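Folding station and cloth stock: monthly check, August

Mark each line OK, FIX or N/A. "Fine I suppose" is not a category, however often it gets written in.

1. Walkway clear to 90 cm. OK. Second month running, so the tape stays.
2. Extinguisher tag in date. OK.
3. Socket covers in place. FIX. One is still on order from Saengthong, as it was last time.
4. Mat flat, no curled corners. OK.
5. Cloths stored dry. OK at 2 pm. Please stop returning them from the sink "nearly dry".
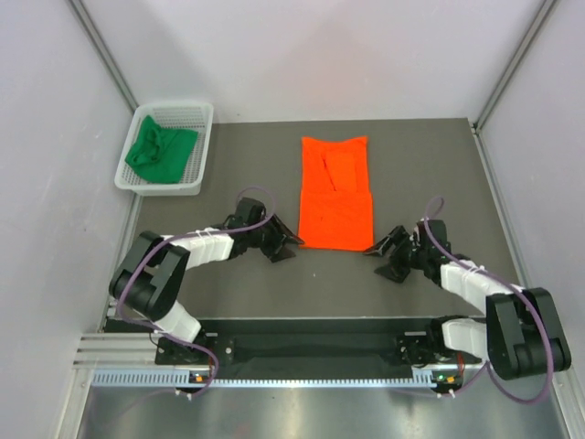 Item 6 is cloth sorting, and it causes more ink than the fire door. Cleaning cloths go by colour: green for kitchen surfaces, orange for floors, and no private systems. A cloth is laid out flat before folding so that holes and stains show up. The orange one got as far as a flap turned over near its upper middle, creases and all, which I have marked as a fold in progress. The green one is bunched up in the white basket. Baskets are for folded cloths. FIX.

7. Basket sides free of cracks. OK. Perforations are part of the design and need not be reported again.
8. Wash log filled in. FIX. The Gito machine has had 24 loads and three signatures.
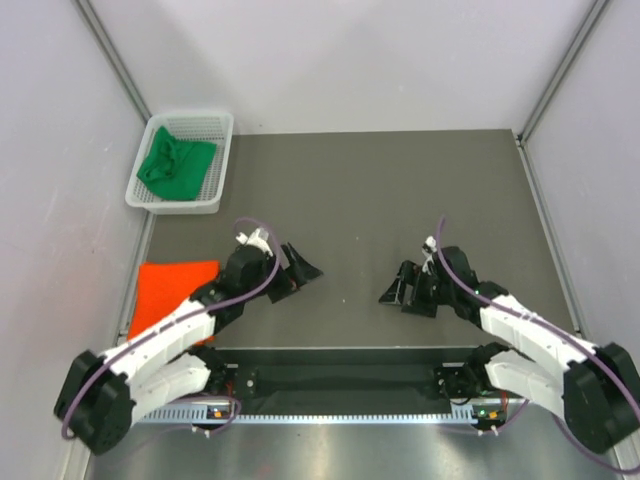

Stulau Site Services: Laundry and Stores

9. Cloths kept off the edge of the work surface. FIX. There is an orange-red one spread along the left side, flat enough, but the left side is not a shelf.
10. Basket in back left corner. OK. Full marks for position, none for contents.
11. Spare stock above 200. OK. Ovham delivered 2000 by mistake and we are not sending them back.
12. Previous comments read and acted on. N/A, apparently.

Fixes due before the next check. Sheet goes back on the hook by the door.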